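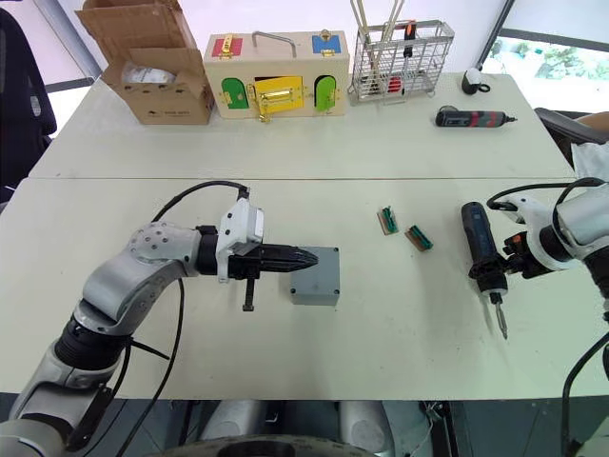
3 min read

Notebook entry, 09/08/2024
Project: Histus (alternative data in small-loan scoring)

Purpose of the session: to determine whether rent and utility payment records improve the ranking of applicants who have little or no credit history. The previous entry covered data cleaning and is not repeated.

Source files were received from Fosel in the agreed format. Each applicant record holds up to 24 months of rent payments, a utility payment flag for each month, and the final status of the loan. Names and street addresses had been removed before delivery. The ZIP code field had not. It was dropped on import, in keeping with the project rules, and Fosel has been asked to leave it out of later deliveries.

Set up as follows. The baseline model uses income, length of employment and existing debt. Model 2 adds rent history. Model 3 adds rent history and utility flags. All were trained on the same split, with loans opened after January held back for testing.

Observations

Rent history moved the ranking in the expected direction. Applicants with a full run of on-time payments rose, and most of the movement was in the middle of the range, where the baseline has difficulty telling one applicant from another. Very little changed at either end.

Utility flags added almost nothing once rent was included. Part of this may be a fault in the data. Engebretsen reports a bill as late on the day after the due date, while Pridel allows a grace period before setting the flag. The same household could therefore appear careful in one file and careless in the other. The flags should not be merged again until a common rule is in place.

A missing month is currently scored as a missed payment. This is wrong and must be corrected before any result leaves the group. A gap can mean that the tenant moved, that the landlord stopped reporting, or that the rent was paid in cash. Rerunning with gaps treated as unknown reduced the gain from rent history, though the gain did not disappear. The earlier figures in the shared folder have been marked as withdrawn.

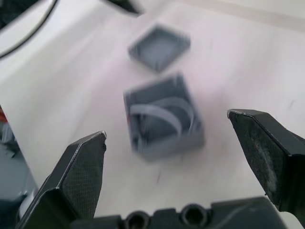 Fairness check

Compared approval rates by age band at a fixed cutoff. Younger applicants did better under Model 2 than under the baseline. Applicants who own their homes outright have no rent record and fell slightly in the ranking — an effect of the method and no reflection of risk. A separate path for owners is needed, or rent history should be allowed only to raise a score. The second option is simpler to explain to an applicant who has been declined, but it will shift the cutoff for everyone else.

Social media fields were offered again as part of the Pridel package. They were declined again. The group's position is unchanged: an applicant must be able to see, dispute and correct any item used in the decision.

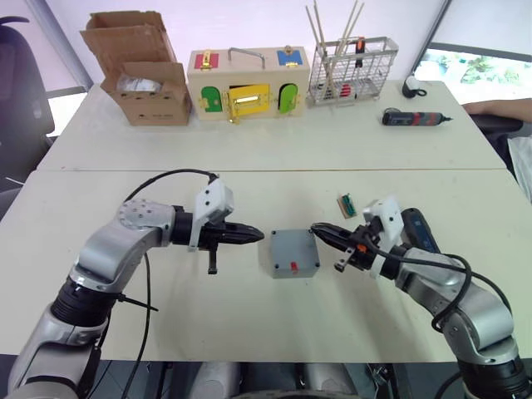 Work table, two arms and gray box.

Open items

1. Obtain the late-payment definitions from Engebretsen and Pridel in writing.
2. Rerun Models 2 and 3 with gaps as unknown and a new random seed.
3. Draft the plain-language reason codes for rent history.
4. Confirm with Fosel that ZIP codes are removed at the source.

Model files are saved under the Histus directory, with the withdrawn runs in their own folder. Do not load from the old path; it still points to the version with the gap error.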